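The robot did fine in the house that wasn't there

I went to the Hondcombe open day in June expecting to see a robot tidy a room. I did see that, in a way. The room was on a screen.

Hondcombe makes software for household robots, and the version it was showing off is called Gallavine. The invitation promised "a home robot at work." About 200 of us turned up at the old print works in Plustgate, got a sticker and a paper cup of coffee, and were walked in groups to a row of monitors. The guide told us Gallavine had trained in 2,000 simulated homes. She said it twice, and both times people nodded as if she had told us the thing had raised 2,000 children.

I have no quarrel with simulation. Pilots train in it. If you want a machine to bump into chairs until it stops bumping into chairs, do it where the chairs cost nothing. My trouble is with what was being sold to a crowd of mostly ordinary people, many of them there because they have a parent who can no longer bend down to pick things up.

We were shown the robot's own view of a living room, and I will say it was more interesting than the promotional reel. The reel was all level floors and morning light. The robot's view was so crooked it took me a moment to work out which way was up.
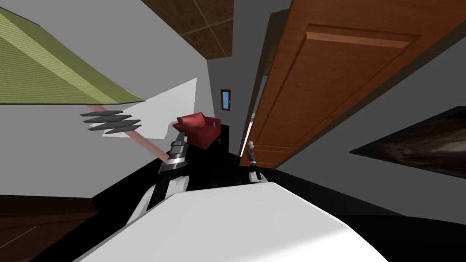

Gallavine's view of one of the simulated rooms, with the red armchair between its two grippers.

Look at how nice that house is, though. A paneled wooden door, a painting in a dark frame, one armchair with plenty of bare floor near it. I have never lived in a room like that. Mine has a phone charger snaking out from under the couch and a rug that curls up at one corner. I asked whether any of the 2,000 homes had a curled rug. The guide said the homes were "highly varied." I asked again and was told there would be time for questions at the end. There was time for four, and mine was not one of them.

Then came the number. Out of 109 test tasks, we heard, the robot had finished nearly all. Finished how? Does a cup set down on its side count? Does a cup set down after six minutes count? The slide didn't say, and it was gone before I could write down the small print.

A real machine does exist. It is called the Chou, and it stood behind a rope by the coat racks, switched off. A man near me asked if it could wave. The staff were very polite about it – they had clearly been asked before – and said live operation wasn't part of the program.

That, to me, was the open day. A company invited the public to see a robot at work, then showed us the one place where the work can't hurt anybody or break a plate. I don't think anyone lied. The word "simulated" was on the slides, in gray, at the bottom. But I overheard a woman on the stairs telling her husband it would be good for his mother's apartment, and I doubt she was picturing a computer drawing of an armchair.

Hondcombe says it will hold another open day once the Chou is ready for visitors. I'll go. I'm bringing the rug.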